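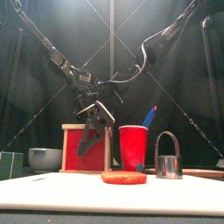 March, started after lunch

White table, cleaning and lighting notes. Meron Alemneh asked for these to go in the shared book so we stop doing it three different ways.

Wiped the top down with the household stuff off it. Plain warm water first, then a damp cloth with a little dish soap, then water again. Water alone takes off dust and fingerprints. It doesn't do much for the gray rub marks you get when something with a hard base is dragged across. Soap got most of those. Two near the front needed the Bolto paste, a very small amount on a dry rag, rubbed for 20 seconds and then rinsed. Don't leave the paste on longer. On the offcut I forgot about it over coffee and it left a dull patch you can see from the side.

Offcut is on the shelf by the sink, labeled. Use it for trying anything new before it goes near the real top.

Adhesive: old tape residue came up with a plastic scraper and patience. The citrus remover works too but leaves a film, and things placed on the film slide a bit more than they should. If you use it, wash twice with soap.

Glare. The surface has a slight gloss and overhead light comes back off it. Tried the lamp at full, then at 60 percent. 60 is better. White items still lose their edges against the table, but you can find them. At full, anything pale and low was hard to pick out. Left the dimmer at 60 and put a pencil mark on the dial. Please don't erase the mark, the printed numbers on that dial are wrong.

Dark backdrop stays up. I'd asked Flollinlow about a lighter cloth and they sent a swatch, beige. Held it up behind a white mug and the mug more or less disappeared. Swatch is in the drawer if someone wants to look, but my vote is no.

Household items. Went through the storage bins while the top was drying. Total on the sheet is now 93, down a bit from last time. Taken out: a cracked plastic bowl, the sponge that had started to crumble, a box with a torn flap that won't stand up straight any more. Meron wants to keep the box for the Nirkia list, so it's in the "damaged but keep" bin and not on the sheet.

Sticky labels on the bottoms are a problem. They curl at the corners and the item rocks. Switched to paint marker on the underside for anything that takes it. Cardboard gets pencil. Still have to do the cups.

Dal Bello order: asked for more of the same plain cloths, pack of 20. The blue ones from the hardware store shed lint on everything, you can see it best on white. Cut those up for floor use.

Rinsed, dried, left the top to air for around 20 minutes, then checked it from a low angle with a flashlight. One faint ring toward the back that I can't shift. Looks like it's in the finish. Noted it so it doesn't get scrubbed again every week.

To do:
paint marker on the cups
new lid for the bin with the kitchen things
ask Meron where the long level went – I need it for the back legs

Done 4:40.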